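Looking at Brown: Notes for Week 4
Colour for Makers, evening course
Notes by Golshifteh Jafarzadeh
9 min read

Last week we finished on the colour wheel, and a few of you stayed behind to ask where brown goes. I was so pleased! It's my favourite question in the whole course and I'd been hoping someone would bring it up before I did. So this week is all brown, with a bit of tan and beige at the end, and we'll push the session on dyes back to week 5.

Please read these before class if you can. Bring your paint chips, a torch and the black card with the hole in it that you made in week 2. If you've lost the card, make another one. The hole should be about the size of a pea.

1. Where is brown on the wheel?

Go and look at your wheel. You'll find red, orange, yellow, green, blue and violet, with the in-between ones if you were patient with your mixing. There's no brown. There isn't any brown in a rainbow either, and you can't buy a lamp that shines brown light.

And yet it's everywhere. Soil, bark, bread crust, tea, most dogs, most of the furniture any of us grew up with. We have loads of words for it (chestnut, walnut, tobacco, coffee, rust, umber) and small children learn it early and use it with confidence.

The short answer is that brown is dark orange, sometimes dark yellow, sometimes leaning to red. The longer answer is more fun. An orange patch only becomes brown when there's something brighter near it. Your eye and brain judge how light a surface is by comparing it with its neighbours, and brown depends on that comparison much more than red or green does.

Try this at home. Lay a brown chip on white paper in good light. Look at it through the hole in your black card, with the card held close enough to your eye to hide everything else. Now have someone shine the torch on the chip, keeping the light off the card. Give it a few seconds. Most people see the brown drift towards orange. Then take the card away and it snaps back to brown! I've done this more times than I can say and I still grin every time.

It works best in a dim room. If your chip is a very dark brown you may only get a dull reddish orange, so start with a middling one, something like milk chocolate.

2. The three dials

A reminder from week 1, and we'll lean on it all evening. Any surface colour can be described with three dials.

Hue is the family: red, orange, yellow and so on.
Lightness (painters say value) is how close it is to white or black.
Chroma is how strong or how greyish it is.

For brown, the hue dial sits between red and yellow, the lightness dial is turned down, and the chroma dial is low to middling. Turn the lightness up and leave the others more or less alone and you come to tan. Turn the chroma down as well and you get beige, then a warm grey. Nudge the hue towards red from tan and you're in the land of pinkish tans, which paint companies love to give names like biscuit, shell and clay.

I find this a huge relief when mixing. You stop thinking "what's the recipe for brown?" and start thinking "which dial is off?" If your brown looks too much like a brick, the hue is too red. If it looks like mud, the chroma is probably too low. Fix one dial, look again, then fix the next.

3. Mixing it

There are plenty of roads to brown and they all come down to making an orange and then making it darker and duller.

a) Orange plus a little blue. The blue pulls the chroma down and darkens the mix in one go. Add it by the tip of the brush. Blue is greedy and you'll be amazed how fast it takes over.

b) Red plus green. Usually gives a cooler, redder brown. Lovely for brick and dried leaves.

c) Yellow plus violet. Gives the ochre side of things, good for straw and sand.

d) Orange plus black. Works, but watch it, because many blacks lean blue and the mix can go greenish. A touch of red brings it back.

e) An earth pigment straight from the tube. Raw umber, burnt umber, raw sienna, burnt sienna. These owe their colour mainly to iron oxides, with manganese in the umbers as well. "Burnt" means the pigment has been roasted, and the heat shifts it towards red. People were using earths like these on cave walls, and we're still squeezing them out of tubes. Isn't that wonderful?

For class, mix at least one from (a), (b) and (c), and paint each as a strip running from nearly white at one end to as dark as you can get it at the other. Leave the strips to dry overnight. Acrylic tends to dry darker than it looks wet and you want to judge the dry colour.

4. Neighbours

Brown is a social colour. Put a mid brown next to cream and it looks deep and rich. Put the same brown next to black and it may look almost orange. I have two cushions at home made from one length of Wendico cloth, one on a white chair and one on a navy chair, and visitors regularly ask why I didn't get a matching pair.

The same goes for warm and cool. A grey wall beside a brown floor tends to look bluer than it did on the card. This catches out a lot of people doing up a room. They choose the grey in the shop, under shop lights, against a white display board, and then get home and find it's gone chilly on them. Take the big sample home! Lean it on the skirting board, right down by the floor, and look at it in the morning and again in the evening.

When two members of the same family sit side by side, the eye is very good at spotting the gap between them. A dark chocolate brown against a pale pinkish tan is a pairing I'd happily use anywhere. Both colours belong to the warm side, and the big jump in lightness does all the work. 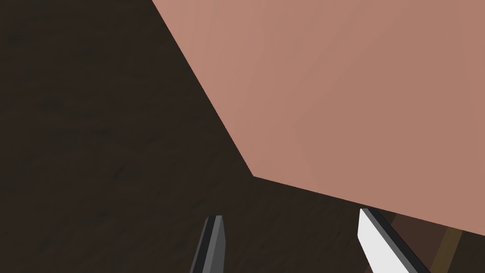 5. Streaks, grain and why flat brown looks wrong

Once you start looking at brown things, you notice that hardly any of them are one brown. Wood has darker and lighter bands. Leather has creases and rubbed spots. Soil has bits in it. A perfectly even brown can look like plastic or like paint, and people often can't say why it bothers them.

If you're painting a wooden object, lay down your middle brown first and let it dry. Then go over it with a thinner, darker mix, pulling the brush in the direction of the grain, and lift some of it off with a rag while it's wet. Keep the difference small. Beginners (me included, for years) make the grain far too strong and end up with a zebra. Squint at it. If the stripes are the first thing you notice, knock them back with a thin wash of the middle colour.

The reverse is handy too. Put a plain matte colour next to a streaky one and each makes the other more interesting.

6. Naming brown

Nima Karimi, who takes the Thursday-style drop-in clinic when I'm away, ran a sorting game with last year's group and kindly let me share it. He tipped out 1000 paint chips from the Pakzad fan decks and asked the group to pull out everything they'd call brown. No talking, no checking the names on the back. If even one person objected to a chip, it went back in the heap.

They agreed on 261. It took them around 40 minutes, nearly all of it spent on the edges, and the arguments afterwards ran right through the tea break. The dark chips went quickly. The trouble was up at the pale end (is that tan? is tan brown?) and over on the yellow side, where some people saw brown and others saw a dirty green. One chip called Jitellow, a sort of deep mustard, was rejected by a single person who has my full support.

This is a game and I wouldn't hang a theory on it. The fun is in finding out that your own borders aren't in the same spot as the next person's. Languages draw the lines differently as well. Some have no single everyday word covering all of what English calls brown, and get along nicely with words borrowed from coffee, chestnuts or earth.

We'll play a smaller version in class with my own box. Please don't look up the chip names beforehand!

7. For next time

Finish your three strips and label the back of each with what you used.

Find one brown thing at home that you'd have called plain brown a week ago. Set the three dials for it in your notebook: which hue does it lean to, how light is it, how strong is it? Then mix a match. Check the match by laying it on the object itself, in daylight, near a window.

Write up to 750 words on a brown you like. It can be a coat, a cake, a river, whatever you want. I'm after what it sits next to and how that changes it, and I really do read every one of these.

Optional, and for keen people: repeat the torch and card test with a chip of dark olive. Write down what you see before you read ahead in the course book.

Class is in the Butetti Building again, upstairs, same room as week 3. The side door shuts at 7 pm, so come in by the front if you're running late. I'll have spare burnt sienna if anyone is out.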